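Zultero review: three months on a personals site for grown-ups

By Emiliano Camacho
September 15, 2023

I signed up for Zultero the week after my lease ran out in Larnska, which means I joined it lonely, surrounded by boxes, and with very low hopes. Three months later I'm still a paying member and I've told pretty much everyone I know who is single (and one or two who aren't, sorry) to give it a look. So I figured I should write it all down properly.

If you've never heard of it, Zultero is an old-style personals site. You write an ad. Other people write ads. You read them and send a note if you like one. There's no swiping, and the ads come up newest first unless you tell it otherwise. I had forgotten how much fun it is to just READ people! You get maybe two pictures and then a whole page of somebody's own words, and by the second paragraph you usually know if you'd want to sit across a table from them.

Signing up

You need an email, a phone number and a short video check where you turn your head from side to side. Mine was approved in 16 minutes. After that comes the form: height, age, what you're looking for, whether you smoke, whether you have kids. Height is the only body question they ask, and you can skip it. I'm 33 and on the short side and I left it in, and it hasn't hurt me any that I can tell.

The text box is where the site shines. It gives you 1,351 characters, a strange number that I've seen people complain about on the help board, but I love it. It's long enough to tell one good story and short enough that you can't paste in your life history. My first draft was all hobbies. I threw it out and wrote about trying to teach my uncle to dance at a wedding, and I had replies the next morning from people with uncle stories of their own.

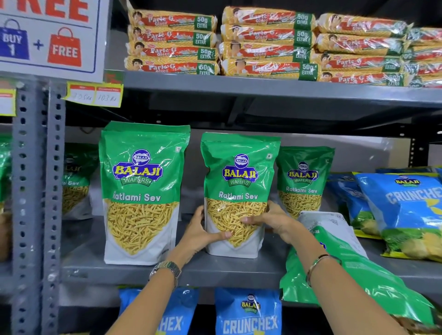 Balaji Ratlami Sev, middle shelf

The notes

Every first message on Zultero has to be at least two sentences. It sounds like such a little rule, but it kills "hey" completely. I have not gotten one single "hey" since I joined! People mention something from your ad, you mention something from theirs, and off you go. You can have eight conversations open at once, and to start another you have to close one. When you close one, the site makes you pick a goodbye line or write your own, so there's a lot less of that slow fading away where you wonder for a week what you said wrong. I've been turned down quite a few times on there and it was kinder every time than what I was used to.

Phone numbers and links are blocked until both people tap the little handshake button. I like that a lot. A woman I met for coffee in November of last year, through a different app, told me she'd changed her number twice because of men she'd never even met. I thought about her when I saw that button.

Meeting up

I've been on more dates this summer than in the two years before it. One was a very long walk around the Duan ferry landing with somebody who knew the name of every bird, and we're friends now, no romance at all, and I'm glad. One was a bad dinner with good company. One is still going, and I'm not going to say anything about it here except that her ad was about fixing a radio and I read it four times before I wrote to her.

There's a check-in tool for dates too. You put in the place and the time, choose a friend, and your friend gets a text if you don't tap OK by the hour you picked. My sister is my person. I forgot to tap once and she called the restaurant. So it works!

What could be better

Search is clumsy. You can filter by distance, age and what people want, but you can't search for a word, so if you want to find someone else who's into old radios you've got to scroll. The app on my phone also logs me out every time it updates. And it's quiet outside the bigger towns. When I went back to Larnska for a weekend I ran through all the local ads before my coffee was gone, and I recognized my old dentist.

There are some ads from people who are clearly selling something, as there are on any site like this. I reported two and both were gone by evening.

Cost

Reading is free and so is placing an ad. You pay to send first notes, but answering is always free. I took the three-month plan and let it renew. They had a deal with Senent, the ticket people, for half off a pair of movie seats, so if it still shows up on your account page, grab it, the Senent code took me about a second to enter and we had the back row practically to ourselves.

Write the ad before you sign up, is my one tip. Do it on paper, leave it overnight, and take out the part about loving to travel.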